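Loltavent G2 Hand-Held Gripper: Finger Pad and Plate Kit

Sold by Grosthorpe Tool & Spares. In stock, ships Tuesday.

I've been looking after these grippers for long enough that I have opinions, so this page runs longer than our usual ones. If you only want the part, it's kit 133, it costs $65, and it fits every G2 with the light-colored mounting plates. If you want to know how I set mine up, keep reading!
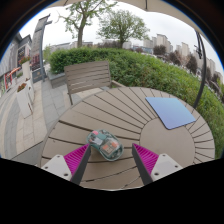
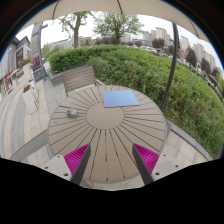 Magenta ribbed pads on both fingers, out on a slatted patio table.

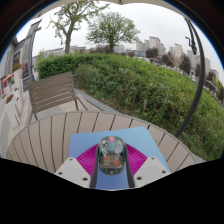
OK, so, pads. The ribs do most of the gripping, and they wear from the tip down. Run a thumbnail across them once a week. If you can feel every ridge, leave them alone. If your nail slides over the last half inch, it's time, and please swap both sides at once (I know, I know, the other one always looks fine). A fresh pad against a tired one pulls small stuff sideways as the fingers close, and you'll spend an afternoon blaming the linkage.

What you get in the bag: a left pad, a right pad, two mounting plates, 13 screws (one is a spare, and you will drop it in the grass) and the little hex key. The key is fine for a first fitting. For regular work I use a Kaufmann driver with a proper handle, because the short key chews up my fingers and then I stop doing the job carefully.

Fitting them goes like this. Open the fingers all the way and lock the trigger. Back the screws out of one plate, wipe the seat underneath with a dry cloth, and peel the old pad off starting at the wide end. It comes away in one piece if you go slow. Press the new one on with the ribs facing in, put the plate back and run the screws in finger tight, all of them, before you snug any of them down. Then do the other side the same way.

Now close the jaw with nothing in it and look at the tips. They should meet at the same height. If one sits proud, loosen that plate, nudge it, and snug it again. I used to do this by eye and get it wrong constantly! Meinrad Camenzind showed me his trick with a folded index card between the tips: if the card tilts when you squeeze, the plates aren't square yet. It takes me 6 minutes a side these days, and a good bit longer the first time.

About cleaning. Soapy water and an old toothbrush, along the ribs and never across them. Skip the alcohol wipes. They leave the pads chalky, and chalky pads slip on anything smooth, plastic cases and mice and that sort of thing. Dadance pad cleaner is okay too, though I think it's pricey for what it does.

Do I test on a bench or out on the job? Both, but I trust the second one more. A bench with a rubber top forgives a crooked finger. Hard slats and gaps don't, and glare does funny things to how you judge the closing distance. I like a mix of light, awkward little things and something flat underneath for the first few pickups.

Vicente Arancibia wrote in March to ask whether the new plates fit the older body with the dark plates. Sorry, no, the hole spacing is different. We still have a few of the old style, so send me a note before you order and I'll check the drawer.

Returns are fine if the pads are still on their backing. Once they've been stuck down they're yours.

Goes with: trigger spring, plate screw refill bag, replacement hex key, padded carry case.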